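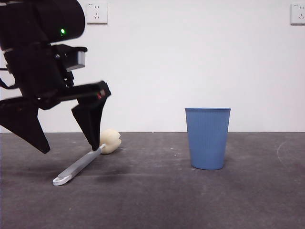

Greser G3 Two-Finger Gripper
Item no. 2636
Sold by Jotus Robot Supply
In stock, ships from our own shelf

The Greser G3 is a plain two-finger electric gripper with angled black fingers and a list of features you can read before your coffee cools. We like it anyway. It opens wide, it closes when told, and it has yet to send us an email about its new dashboard.

How we tested it
Every gripper on this site picks up something dull before we agree to sell it. Calibration blocks flatter everyone, so Lamisi Agyeman, who runs our test floor, prefers household goods with long handles. A cleaning brush lying flat on the floor is her favorite — slim shaft, lumpy sponge at one end, all the weight where you'd rather not have it.

She ran the G3 against the Illosora Parallel 7 on the same arm, with the same wrist camera and the same controller settings. Grasp the handle, lift, hold, put it down again.
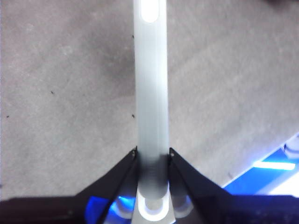
The G3 did best with the handle held near the finger tips and the fingers square to the shaft. Come in at a slant and the brush swings like a pub sign. The Illosora was steadier on crooked approaches, but it needs more clearance around the object and it grumbles on the way shut. Lamisi gave the G3 the win on thin handles and the Illosora the win on anything fat. She declined to name an overall champion, which did our sales department no good at all.

Good for
Handles, tubes, sticks, light plastic goods. Floor-level picking, if your arm can get down there.

Less good for
Wet soap. Anything you would be sad to drop.

What's in the box
Gripper body, one pair of fingers, finger screws, wrist cable, and a printed manual that was plainly translated twice. Our own setup notes come with every order and are shorter.

Camera and controller
No camera included. The Srithong wrist mount (item no. 2924) fits without drilling. Set your grip force low and work up. Your brush handles will last longer.

Warranty
3 years on the body, none on the fingers. Spare fingers are sold in pairs, even if you only bent the left one.

Page updated November 17, 2018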